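How do I get my parents ready for a storm when I live three states away?
Posted in Home & Family > Weather and Emergencies

marigold_porch
August 25, 2018

Hi everyone, I've been reading this board for a while and finally made an account. My mom and dad moved to Inalthorpe in May, into a little one-story house near the river, and they have never lived anywhere that gets hurricanes. Dad is the kind of man who will stand in the yard to watch the sky turn green. Mom worries but doesn't like to "make a fuss." They have two cats and Dad takes a heart pill and something for his blood pressure.

I can fly down for 3 days next month and I'd love to use the time well. What would you do first? They have flashlights and a radio that may or may not work. I'm less sure about papers, water, whether they should stay or go, all of it. Thank you so much in advance, and sorry this is so long!

Tsz-kin Chiang
Welcome to the board, and what a good kid you are! I've been through more of these than I care to remember, so I'll try to put things in some kind of order.

Before you buy one single thing, call the county and ask which evacuation zone the house is in. Near a river I'd want to know that before anything else. If they're in a zone that gets told to leave, then your visit is really about leaving: where they'd go, which road they'd take, who takes the cats (not every shelter does, so call and ask), and how much gas Dad keeps in the car. Have them drive the route with you once, in daylight, and stop for lunch at the other end so it feels like an outing.

Then the medicine. Ask the pharmacist how early the refills can be picked up when a storm is on the way, and write the names and doses on a card for Mom's purse. Papers go in a zip bag: insurance policy, deed, IDs, vet records. Take pictures of every room with your phone while you're there, closets too. My sister-in-law had to list everything from memory for her claim and she was still remembering things at Christmas.

For water, the usual advice is a gallon per person per day, and please count the cats. I keep our supplies sorted by what we'd grab first, and I went through the whole lot again last weekend, which took me until supper because I kept stopping to read the old batteries' dates.
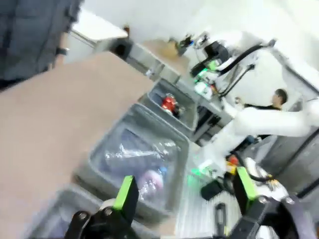
Photo: Tsz-kin Chiang

One more thing and then I'll hush. Pick one person outside the area (that's you!) for everybody to text. Texts will often get through when calls won't, and Mom can say "we're fine, lights are out" without making that fuss she doesn't like.

rudy60
Get a generator. Run it OUTSIDE, well away from the windows. And if they say leave, leave.

kutaten_gal
Agree with Tsz-kin on the zone, that's the big one. I'd add going over to meet the neighbors while you're in town! Bring a pie or something. When we lost power for 2 days it was the couple across the street who checked on my mother, and I only had their number because we'd chatted once over the fence. Also try that radio before you fly home, and leave them spare batteries in the right size. Ask me how many packs of the wrong ones I own, lol. Hugs to your mom.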